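Student Projects / Housing and Materials
11 min read

Moisture Behaviour and Cleaning Effort of Wall Finishes in Shared Student Kitchens

Silviu Pascu and Ermanno Sala
Apr 16, 2022

Summary

This report compares four wall finishes used behind the worktops of shared kitchens in the Ruvmont and Monton residences: glazed ceramic tile, painted plaster, acrylic sheet and bare sealed plaster. The work covers surface moisture after cooking, the force needed to remove dried grease, and the condition of joints and edges. Glazed tile gave the lowest moisture readings on the face of the material and the highest at the joints. Painted plaster was easy to clean when new and poor once the film had been scratched. Acrylic sheet cleaned well but held water behind its lower edge in most of the kitchens where it was fitted without a bead of sealant. The recommendations are limited to repairs and small changes that can be made between tenancies.

1. Background

The two residences were built in different decades and have been refitted in parts. Ruvmont has long, narrow kitchens with one window at the end. Monton has square kitchens with a window over the sink and a mechanical extract fan in the ceiling. Both have had repeated reports of mould at the back of the worktop. The housing office keeps a log of maintenance requests, and we were given read access to the entries for kitchens only. The log held 994 entries for the period covered. Of these, 227 mentioned mould, damp, loose tiles, peeling paint or staining on the wall behind the hob or sink.

The log is not a reliable measure of condition. Some kitchens report every fault and others report none. It was used to choose which kitchens to visit and was not used in the comparison of finishes.

Earlier student work at Monton dealt with the extract fans and found that most ran below their rated flow. We did not repeat those measurements. Where a fan was present we noted whether it turned on and whether the grille was blocked.

2. Scope and definitions

"Splash zone" means the strip of wall between the back of the worktop and the underside of the wall cabinets. Where there are no wall cabinets, the zone was taken up to the height of the cabinets in the nearest comparable kitchen. "Joint" means any grouted or sealed line, including the line where the wall meets the worktop. "Edge" means the exposed end of a sheet or the boundary of a painted area.

We excluded floors, ceilings and window reveals. Window reveals at Ruvmont are in a worse state than the splash zones and should be looked at separately.

3. Method

3.1 Moisture

A pin-type meter was used on plaster and grout, and a non-invasive meter on tile faces and acrylic. The two instruments do not share a scale. Readings were therefore converted to a rank within each instrument before any comparison was made. Measurements were taken at three heights: directly above the worktop joint, at mid-height, and just under the cabinet. Each position was read before cooking, at the end of cooking, and again after an hour with the window closed.

The cooking load was a covered pan of water brought to the boil, then uncovered and kept at a simmer. The same pan and the same volume were used throughout. The first trials at Ruvmont used an uncovered pan from the start and had to be dropped, as the time to boil differed too much between hobs.

3.2 Cleaning

A mixture of sunflower oil and flour was brushed onto a small area of each finish, left overnight, and removed with a damp cloth fixed to a spring balance. The number of passes and the peak pull were recorded. A limit of 50 passes was set. Where residue remained at the limit, the sample was recorded as not cleaned and a mild detergent was used to restore the wall.

3.3 Visual grading

Joints and edges were graded from one (sound) to five (failed). Both authors graded each kitchen separately and the two grades were averaged. Where the grades differed by more than one, the kitchen was visited again. This happened mainly with coloured grout, where staining is harder to judge against the tile.

3.4 Data handling

After removal of the dropped trials the data set contained 3,597 readings. These were stored in a single spreadsheet with one row per reading. Two columns were mislabelled during the first week and were corrected from the paper sheets. The paper sheets are kept with the project folder.

4. Layout of the splash zone

The geometry of the zone affects the result as much as the finish. A deep wall cabinet traps rising steam against its underside, and the wall directly below it receives more condensation than the same wall with nothing over it. Cabinets with a flat, unbroken underside gave the most even wetting. Cabinets with a light pelmet at the front kept steam in for longer.

Items hung below the cabinet also matter, although less. Metal utensils on a rail or on hooks collect condensate and shed it onto the wall or worktop. In kitchens where utensils hung close to the wall, drip marks were found on the tile face at the height of the utensil ends. The marks wiped off easily and had no measurable effect on the joint readings.
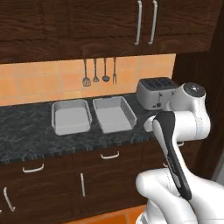

Figure 1. Square-tile splashback under wall cabinets, with utensils hung from the cabinet edge.

Tile size changes the length of joint per unit of wall. A small square tile has several times the joint length of a large-format tile over the same area, and nearly all of the problems we recorded in tiled kitchens were at joints. The tile faces themselves were sound in every kitchen visited, apart from cracked tiles around sockets.

5. Results

5.1 Glazed tile

Face readings returned to their starting rank within the hour in all Monton kitchens and in most Ruvmont kitchens. Joint readings did not. The lowest joint, at the worktop, remained raised at the end of the hour wherever the sealant had split. Cleaning took few passes on the face. Grease in the grout lines was removed only in part, and light grout was visibly darker after the test than before it. Grout that had been resealed by the contractor, Skaltau, performed better than untreated grout in both the moisture and cleaning tests, but the resealed kitchens were also the most recently refitted, and the two effects cannot be separated with our data.

5.2 Painted plaster

Sound paint gave low readings and cleaned within the limit. Scratched paint gave the highest mid-height readings of any finish and often reached the limit without coming clean. The scratches were mostly behind the hob, at the level of pan handles. Repainting over the scratches without filling them had been tried at Ruvmont and had failed in the same places.

5.3 Acrylic sheet

The face of the sheet was the easiest surface to clean. Moisture behind the sheet could be measured only where the lower edge was open enough to admit the pins. In those places the plaster was damp before cooking started, so the one-hour test says little about it. A longer test with a fixed sensor would be needed.

5.4 Sealed plaster

This finish was found in too few kitchens to support a ranking. The readings lay between sound and scratched paint. Cleaning results varied from wall to wall and appear to depend on how many coats of sealer were applied, which the records do not state.

5.5 Effect of ventilation

Opening the window by a hand's width during cooking reduced the rise at all three heights for every finish. The reduction was larger than the difference between the best and worst sound finishes. Running the ceiling fan at Monton gave a smaller reduction under the cabinets than at mid-height.

6. Sources of error

Wall temperature was not recorded in the first set of visits. External walls at Ruvmont are colder than the internal ones, and some of the difference assigned to finish may belong to wall position. The spring balance was read by eye while moving, and peak values should be treated as approximate. The flour and oil mixture was made fresh each day and was not weighed to better than the nearest gram.

Residents continued to use the kitchens between visits. In two cases the test area had been cleaned overnight and the sample had to be repeated.

7. Recommendations

Replace split sealant at the worktop joint before any other work. Fill and sand scratched plaster before repainting, and use a moisture-resistant paint to the full height of the splash zone. Add a sealant bead to the lower edge of all acrylic sheets, after the plaster behind has dried. In tiled kitchens due for refit, consider a larger tile with fewer joints. Keep the resealing of grout on the planned list and record the date and product each time.

A second round of measurements is proposed for June, with fixed sensors at the lower joint and a thermometer on each wall. The spreadsheet template is in the project folder, under the Org heading, together with the grading sheets and the conversion tables for the two meters.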